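Disposable cup

A disposable cup is a cup made to be used once, or a handful of times if you grew up in my house, and then chucked out or recycled. Most are paper, plastic or foam. I've been writing up everyday tableware for this site for a while now and the cup is easily my favourite entry, so forgive me if I run on a bit.

Shape

Nearly all of them taper, wider at the mouth and narrower at the foot. That lets them nest, so a sleeve of 54 takes up hardly more room in the cupboard than a couple of mugs (I tried it with the ones under my sink!). The other thing they share is the rolled rim. The maker heats the edge and curls it outward, which stiffens the whole mouth of the cup, gives a lid something to grip and saves your lip from a sharp edge. Squeeze a cup with the rim snipped off and you'll feel the difference straight away. 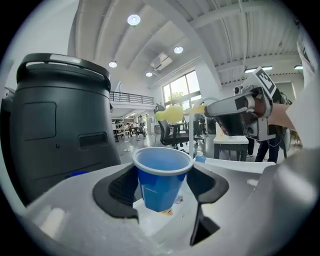 Materials

Polystyrene was the old standard for party cups, cheap and glossy and a bit prone to splitting down the side. Polypropylene is bendier and copes better with warm drinks. Clear cold-drink cups are often PET, the same family as soft drink bottles. Paper cups look like the virtuous choice, but most have a thin plastic lining to stop them going soggy, and that lining is a headache for recyclers. Older ones were waxed, and I still remember scraping the wax off with a thumbnail at school sports days.

Two-tone cups, coloured outside and pale inside, are usually made from layered sheet. I like them because you can see what you're drinking, though I know people who find cordial looks wrong in anything that isn't clear.

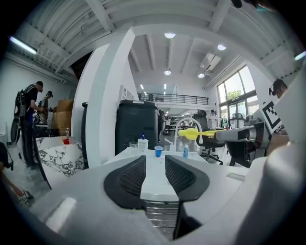

Sizes

Sizes are a mess, frankly. The little ones at water coolers hold nearly 200 millilitres, and from there it depends on who's selling them and whether they still think in ounces. My local shop in Nikthorpe stocks 5 sizes from a brand called Hellar, and 2 of them look identical to me until they're filled.

Other uses

Seedlings! Poke a hole in the bottom, fill with potting mix, done. I start my tomatoes this way and the cups last a few seasons if you rinse them and keep them out of the sun. They're also handy for mixing paint, rinsing brushes, sorting screws and catching spiders, and kids will stack them into towers for as long as you let them.

See also: paper plate, drinking straw, tumbler

Page last tidied up 30th May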